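Water main break closes Moltis offices, 3 streets still dry

A water main broke under Torvik Street early Thursday, shutting off service to almost 3000 homes and businesses and sending a good part of the Moltis office park home before lunch.

Crews got the call shortly after 5 a.m. By 7 the intersection at Gudent Avenue was under water and police had closed it both ways. One car stalled in the dip by the rail bridge. Driver got out fine, no injuries reported.

"It's an old pipe and it's been a cold January," said Hendrik Kramer, who runs field operations for the water district. "We had a leak on the same block two winters ago. That one we could clamp. This one we have to cut out."

Kramer said 13 feet of pipe will be replaced. The new section was on its way from the district yard at noon.

Service was back for most customers by 2 p.m. Three streets north of Gudent were still dry as of this writing, and the district would not give a time for them.

At Moltis, the building manager told tenants at 8:30 that restrooms and sprinklers were both out and that the upper floors had to clear. Some ground floor tenants were allowed to stay untill 11.

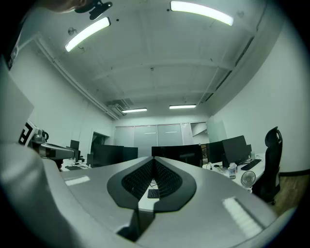
A keyboard on a white desk at the Moltis office park.

Zerrin Tekin, who manages the park, said the fire marshal made the call on the upper floors. "No sprinklers, no people. I don't get a vote." She expects to open at the normal time Friday if pressure holds overnight.

Businesses along Torvik had a rougher morning. Jemov Bakery threw out its first batch of dough and did not open. Owner Bülent Taşdemir said he lost the whole breakfast trade plus two standing orders.

"I filled buckets at my sister's house and drove them over," he said. "Then the health inspector says no, you can't use that. OK. So now I have very clean floors."
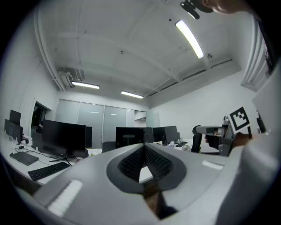 The boil-water notice is the part people keep asking about. It covers everyone who lost pressure, including homes where the water is already back, and it stays in place until 2 rounds of tests come back clean. District spokeswoman Lavanya Krishnan said the first samples went to the lab Thursday afternoon. Water for drinking, brushing teeth and washing produce should be boiled for a full minute. Cloudy water is likely for a day or so, she said, and a light gray tint like the housing in the photo is usually just trapped air. Brown is diferent. Run the cold tap, and if it doesn't clear, call the district.

Free bottled water is being handed out at the Gudent Avenue fire station until 9 p.m., one case per household. Bring something with your address on it.

Bus riders: the 13 is detouring by way of the rail station and skipping both Torvik stops. Ilgın Saraç, waiting at the closed stop at noon, said she found out from a piece of paper taped to the pole.

This story will be updated.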